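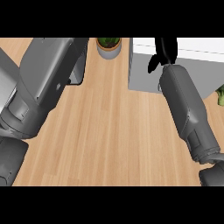
Deux bras gris au-dessus d'un plancher clair, en image de synthèse.

Bon, je vous avais promis un billet sur le rachat de Klinhom par Zodum, et j'ai traîné, je sais. J'ai passé la semaine à lire des communiqués (il y a des soirées plus festives) et je commence à y voir un peu plus clair.

Pour ceux qui prennent l'histoire en route : Klinhom, c'est le petit fournisseur d'accès chez qui je suis abonnée depuis mon arrivée à Surkmont. Une box moche, un service client qui décroche, et un bouquet télé avec la chaîne locale dedans. En juillet, Zodum a mis 818 millions sur la table pour tout prendre, le réseau, les abonnés et la chaîne. Gravico, qui lorgnait aussi dessus, s'est retiré au bout de quelques jours, sans un mot d'explication. J'adorerais savoir ce qui s'est dit dans cette salle de réunion !

Ce qui m'intéresse, moi, c'est la chaîne. Je ne regarde presque plus la télé, mais le journal de 19 heures de Surkmont, je ne le rate pas. On y parle du marché couvert, des bus qui ne passent plus le soir, du club de hand. Or dans le dossier de Zodum, que j'ai lu en entier, la chaîne occupe une demi-page. Une demi-page, avec le mot « synergies » dedans quatre fois. Ça ne me rassure pas du tout.

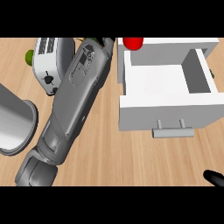 J'en ai discuté avec Thitima Jitpraphai, qui a travaillé longtemps dans les télécoms et qui lit un bilan comme moi je lis un menu. Pour elle, Zodum veut surtout les abonnés et la fibre, et revendra la chaîne dès que l'occasion se présentera. Elle pense même que Gravico attend ça tranquillement dans son coin. Je lui ai demandé si c'était grave, elle m'a répondu que ça dépendait à qui on vendait. Me voilà bien avancée.

Côté emploi, la rédaction et la technique réunies font 278 postes. Zodum s'engage à en garder 100 à Surkmont « pendant la période de transition », et je n'ai trouvé nulle part combien de temps elle dure. J'ai écrit au service presse, qui m'a renvoyé le communiqué que j'avais déjà.

Et pour nos factures ? Rien ne bouge pour l'instant, paraît-il. Les contrats en cours sont repris tels quels, relisez quand même la page sur les options si vous avez pris le bouquet sport, parce que la remise de bienvenue n'y figure plus.

L'autorité de la concurrence doit encore donner son avis. Je referai un billet à ce moment-là. D'ici là, si l'un de vous a reçu le courrier de Zodum aux abonnés, envoyez-le-moi, le mien n'est toujours pas arrivé.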